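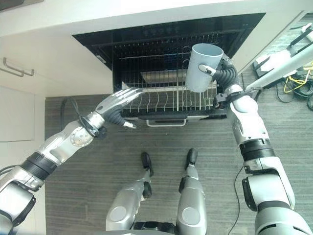

**Ralmont Water Utility · Laboratory and Distribution Records**

# tap-hardness

Kitchen tap hardness readings for the Ralmont service area, with the scripts used to clean them. Maintainer: Pankaj Semwal. Last revised 12/27/21.

## Contents

| Path | Description |
|---|---|
| `data/readings.csv` | 493 readings from 366 addresses, 10 columns |
| `data/zones.csv` | Zone codes and the plant feeding each zone |
| `scripts/clean.py` | Unit conversion, duplicate removal, range checks |
| `scripts/zone_summary.py` | Median and quartiles by zone |

## Columns in readings.csv

- `reading_id`: integer, unique, not sequential
- `address_key`: hashed, stable across releases
- `zone`: one of 4 codes (see below)
- `sampled_month`: `YYYY-MM`
- `hardness_mgl`: total hardness, mg/L as CaCO3
- `calcium_mgl`: calcium hardness, mg/L as CaCO3
- `ph`: measured at the lab bench, one decimal
- `temp_c`: bench temperature during titration
- `softener`: `Y`, `N` or `U` (unknown)
- `flag`: empty, `R` (repeat sample) or `Q` (questionable)

Magnesium hardness is not stored. Compute it as `hardness_mgl - calcium_mgl`. Small negative values come from rounding and can be set to zero.

## Zones

`KN` and `KS` are Kakine North and Kakine South, both fed by the Kakine wellfield. `FG` is Fagerlund, fed by surface water and much softer than the rest. `MX` is the blending zone between them. Valve positions in `MX` change with demand, so readings at one address can differ widely from month to month. Do not average `MX` with any other zone.

## Method

Samples are cold water from the kitchen tap, taken after a two-minute flush with the aerator left on. Bottles are filled to the shoulder and kept chilled until titration. Total hardness is by EDTA titration at pH 10. Results in grains per gallon on older bench sheets were converted with a factor of 17.1.

Where the resident reported a softener, the sample was still drawn from the kitchen tap. Many softeners bypass that line, and the `softener` column says nothing about whether the sampled water was softened.

## Known issues

1. July samples from `KS` were titrated with an indicator lot later found to give a late endpoint. They carry `Q` and read high. `zone_summary.py` drops them unless run with `--keep-q`.
2. `temp_c` is blank for bench sheets that predate the current form.
3. `FG` has few addresses east of the Grarklow pump station.
4. A reading flagged `R` replaces nothing. Both the original and the repeat are in the file.

## Usage

```
python scripts/clean.py data/readings.csv -o build/clean.csv
python scripts/zone_summary.py build/clean.csv
```

Requires Python 3.8 or later and pandas. Blank numeric fields load as `NaN`.

## Not suitable for

Compliance reporting, appliance warranty claims, or sizing a softener for a single address. For the last of these, request a bench test from the laboratory.

## Corrections

Send the `reading_id` and the proposed change to the maintainer. Accepted changes are listed in `CHANGES.txt` with the old value.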